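Pinent Worktop, Pale Gray
Sold by Rumilia Tables & Tops

Home > Work Surfaces > Plain Tops > Pinent

Item: Pinent top, pale gray, matte
Availability: In stock, ships from our Pusthorpe warehouse
Color: Pale gray (one color, please stop asking about the teal)

Overview

The Pinent is a flat thing you put other things on. We have been selling it for 5 years and still haven't come up with a better description, though our last catalog had a go with "a canvas for your working day." We apologize for the catalog.

What you get is a smooth matte top in a pale gray that leans a touch toward blue. It has no wood grain printed on it and no speckle meant to remind you of a beach. Small dark parts show up well against it, which matters if you spend your afternoons hunting for screws, beads, watch pins or the back of an earring. White parts show up less well. If you work mainly with white parts, look at the Odoi, our darker top, and be prepared to dust it.

The surface is one continuous sheet from edge to edge. Our older two-piece top had a join down the middle that collected crumbs, glitter and, in one returned unit, most of a bagel. We stopped making it in November and have had no letters of complaint.

About the color

Gray is harder to buy online than you'd think. Under a cool lamp the Pinent looks bluish. Under a warm bulb it goes closer to putty. By a window it will do both before lunch. If you are matching it to a wall, order the sample chip first, look at it in your own room at the time of day you'll be using the table, and then decide. The chip costs less than sending back a tabletop, and it fits through a mail slot.

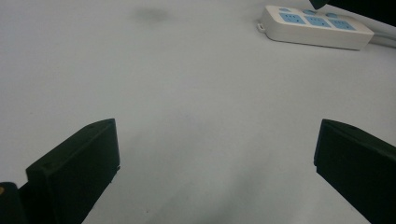

Pinent surface in pale gray, under cool, even light.

The matte finish cuts down on glare, so a desk lamp can sit fairly low without shining back in your face. It will still show shadows, being a surface. Customers who do close work tell us they like a second lamp on the opposite side to soften them. One lamp is fine for everybody else.

Living with it

Wipe it with a damp cloth and a drop of dish soap, then dry it. Don't use scouring powder or the green side of the sponge. Scrubbing leaves shiny patches on a matte finish, and we can't take them out again.

Pencil comes off with a soft eraser. Ballpoint mostly comes off if you catch it early. Permanent marker is as good as its name. Coffee is no trouble if you get to it the same day, and we say that as an office with four of these and no coasters.

Don't put hot pans on it. It is not a kitchen counter, however much it looks like it might enjoy being one. Soldering irons go in their stand, and craft knives go on a cutting mat. We do sell replacement tops, and a fair share of them go to people who skipped this paragraph.

In the box

1 Pinent top
4 mounting brackets
1 bag of screws, with a spare
1 instruction sheet, mostly drawings

Legs are not included. The top fits the Rumilia fixed frame and the Rumilia folding frame. It will also sit happily on a pair of sawhorses, although the brackets then have nothing to do.

Putting it together

Lay the top face down on a blanket. Place the frame on it, line up the brackets with the pilot holes and drive the screws by hand. A power driver on its highest setting will send a screw right through to the good side, where you will get to look at it for years. Turning the finished table over takes two people, or one person and some regret.

Delivery and returns

Tops go out flat with padded corners. Check the corners before you sign for anything. If one is dented, take a photo, leave the packing on and write to us within 5 days.

Unused tops can be returned within 100 days in the original box. We know nobody keeps the box. Keep the box.

Orders over $500 ship free. A single Pinent doesn't get you there, and we'd be poor shopkeepers if we didn't mention that we also sell frames.

Questions we get a lot

Can I cut it down to size?
Yes, with a fine-toothed blade and masking tape along the cut. It can't come back after that.

Does it come in a glossy finish?
No.

Will it hold a sewing machine?
On either of our frames, yes. Put a felt pad under the machine if it likes to wander.

Is there a pattern on it that I'm not seeing?
No, it's plain. You have been looking at it correctly.

Related items: Odoi dark top, Rumilia folding frame, Pinent sample chip, felt pads (pack of 4)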